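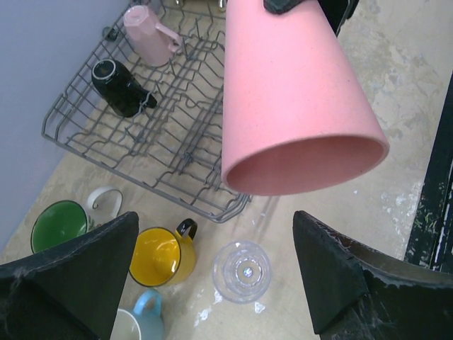
Mugs and a glass next to the wire rack, two mugs already in it

Best way to fit mugs in a small wire dish rack?

Posted by Farkach, Jul 30, 2021

We have a plain gray wire rack, the kind with rows of tines and no cup holders on the side. Plates are fine in it. Mugs are the trouble. The faceted pink one stands upside down okay, but the black one goes over on its side as soon as I let go and then takes up the space of two. The rest end up on the table: a green, a yellow, a light blue and a glass tumbler. There is also a tall pink cone-shaped cup that I never know where to put. We are a household of 2 and I don't want a bigger rack. Is there an order to this, or do I need different mugs?

Mridha
Member, 451 posts

Put the mugs in before anything else. Start at a corner, upside down, with the handle pointing along the row and not across it. The rail holds the first mug up and the first mug holds the second. If you start in the middle they all fall over, same as your black one.

A mug on its side keeps water in the bottom, so stand it up even if that means one less in the rack. The cone cup should go in last, wide end down, over two or three tines if the spacing allows. Mine is 52 mm between rows and that works for most cups. The glass I would dry by hand.

Adby
just get a mug tree. or a towel. I use a towel

Abelardo Ojeda
Member, 210 posts

I agree with Mridha about starting at the corner. A folded towel beside the rack does help for what is left over, but prop one edge of each mug on the fold so air gets under the rim. Flat on a towel they were still damp inside the next morning at my place.

Check the feet on the rack too. One of mine had lost its rubber cap and the whole thing leaned, and the mugs slid to that side. I replaced the cap last October and it has been fine.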